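Home | Products | FAQ | Contact

Vodberg Tabletop Cells: Buying FAQ

What does a cell cost?
The base unit is $7,425. Spare gripper pads are $355 a set.

How long is delivery?
Seven weeks from deposit. Orders placed in July ship from Ferville.

Do I need to budget for test objects?
Yes — allow $435. Ordinary kitchen items will do. 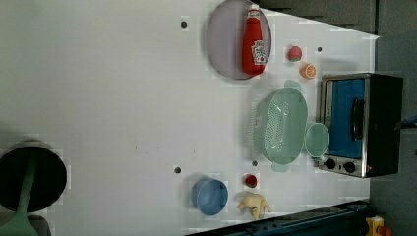
Replacements come out of the same line, so keep receipts.

Related
Leasing terms
Floor space planning

Contact: Zewditu Belay, Sales | © Vodberg | Back to top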